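Folding the T-Shirt Drawer
Posted 7 June 2024 by Mahlet Ambaye

This gallery goes with the drawer project I started in March. I had 29 T-shirts in a drawer that holds 20 or so comfortably, and every morning I pulled out half of them to find one. All of the folding was done on the bed, on top of the blanket, because the ironing board is too narrow for the bigger sizes.

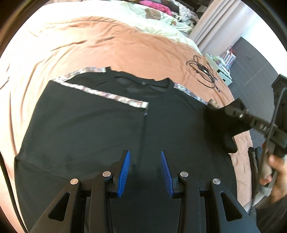 Black shirts went first. They show lint and creases more than anything else I own, and they are hard to tell apart once they are stacked. The ones with colored trim at the shoulders are easier to pick out, so I fold those with some of the trim facing up.

Large short-sleeved shirts get the same treatment whatever they are made of. Collar at the top, sleeves pulled out to the sides, then both hands flat from the neckline down to the hem. If a sleeve is bunched up, straighten it before you fold anything, or the lump ends up in the middle of the stack.

After that, one side comes in toward the center, then the other. Both folds should start about halfway between the collar and the end of the shoulder. The bottom comes up twice. A finished shirt is the width of my hand plus a thumb, and it stands up on its edge in the drawer.

Trim can be stiffer than the cloth around it. I smooth it with my palm and do not press it with the iron. One of my Kassa shirts lost part of a printed band that way.

The drawer is from an old Dokmont dresser and measures 70 centimeters across. Two Plustier dividers split it into three rows: dark shirts on the left, light in the middle, and gym shirts on the right. The dividers are a little short for the drawer, so I wedged a strip of cardboard behind each one.

Five shirts went into the donation bag. The rest fit, and the drawer closes without a push. Sweaters are next, probably in the Maltov boxes under the bed.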